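I finally finished Grilteo, the workbook on running small experiments at work, and I'm so glad I stuck with it! It's 98 pages, and I read most of them on the train to Grernstead with a pencil in my hand.

The part that got me was the chapter on killing projects early. You write down what would make you stop before you start – a number, a date, anything you can't argue with later. I tried it on our new onboarding emails. We gave the idea 30 days, and it was such a relief to have the stopping point already on paper. 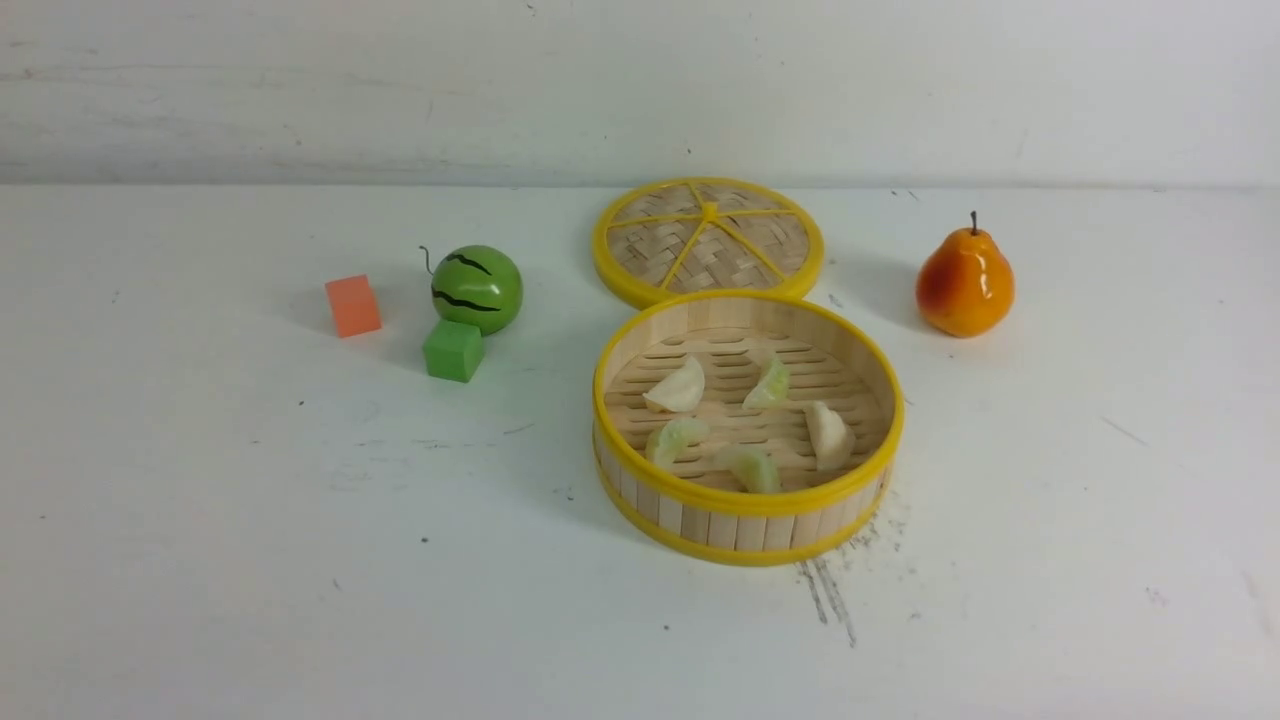

Toy watermelon and a little orange block on the white table.

The templates at the back are great too (I've copied the one-page pitch form twice already). My only gripe is the pricing chapter, which rushes through in a few pages what Deák spends half a book on.

Next up is the Lirkow course, which has up to 66 short lessons depending on the track you pick. I start in May and I can't wait! If you've done the team track, leave me a comment – I'm still torn between that one and the solo version.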